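Tickets | Knowledge base | Releases | Contact
Support > Simulation > Grippers > Finger comparison
Print this page | E-mail this page

Reported by: Zdzisław Borkowska
Component: Larnar finger set, Pavero controller
Status: open

Comparing the Larnar fingers with the Stalteo ones on the kitchen counter task. Target is the small white bottle by the toaster. 200 trials per set, same start pose, same seeds. Stalteo drops the bottle in 22 trials. Larnar drops it in 71. Most of the Larnar drops come during the lift, after the controller has reported a closed grip.

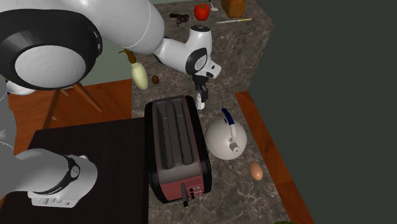
Gripper at the bottle, top right corner of the toaster.

Tried so far: closing force raised to 60 per cent, no change. Approach height lowered, slightly worse. Swapped the Pavero controller for the Maluleke one and kept the Larnar fingers, same result, so I don't think it is the controller.

Update, December: support asked for the contact settings. The Larnar file has no friction value for the finger pads and falls back to the default. Stalteo sets its own. Have copied the Stalteo value across and queued a rerun. Will attach the log.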